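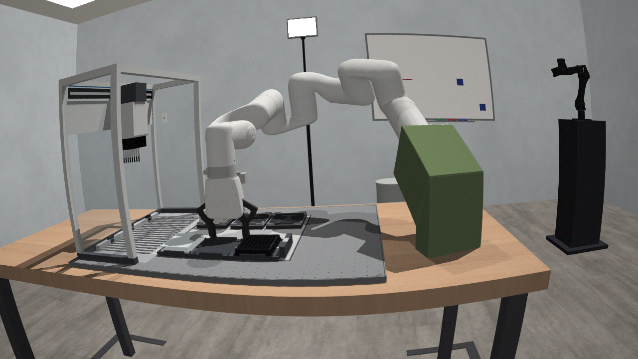 Figure 3. Rendered view of a laboratory interior with a wooden table, a green block and a white robot arm.

4.2 Handwritten and printed labels in shared laboratories

In the second part of the study we looked at how long a bottle label stays readable when many people use the same laboratory. The material comes from 20 teaching laboratories in the Huaranga district. All of them share their bench space between at least two courses. We collected 362 labels in August, at the end of the teaching period, and each label was judged by two readers who did not know from which laboratory it came.

A label was called readable if both readers could give the name of the substance, the concentration and the date of preparation. When only the name could be read, the label was called partly readable. This rule is more strict than the one used in our earlier report, where the name alone was enough, and for this reason the two sets of results should not be compared directly.

Handwritten labels lost the date first. In most of these cases the date had been written in the lower corner, which is the place where the thumb rests when the bottle is lifted. The concentration was usually lost later, and the name of the substance was in most cases still present even on labels that were badly stained. Printed labels showed a different pattern. The print itself stayed clear, but the paper came loose at the edges, and 32 of the collected labels had been fixed again with tape. On several of them the tape covered a part of the text and had become yellow, so that one reader accepted the label and the other did not. Such cases were discussed and counted as partly readable.

The type of ink had a smaller effect than we expected. Laboratories which used the Plirkex marker had good results on glass and rather poor results on plastic bottles, but these laboratories also had stricter rules for cleaning, and we cannot separate the two effects with the present data. The Zekumitz label sheets were used in only 3 laboratories – too few for any statement on their quality.

A further question is who writes the label. Where the technical staff prepared all solutions, abbreviations were the same on the whole shelf. Where students prepared their own solutions, we found several short forms for the same substance, sometimes on neighbouring bottles. The readers could often guess the meaning from the context, but we did not accept a guess as a reading. It is possible that our readability values are therefore a little too low for daily practice, where the user normally knows which solutions belong to the course.

We did not record the temperature or the humidity of the rooms. Both may have an influence on the glue, and they should be included when the collection is repeated. The treatment of missing dates is described in the next section.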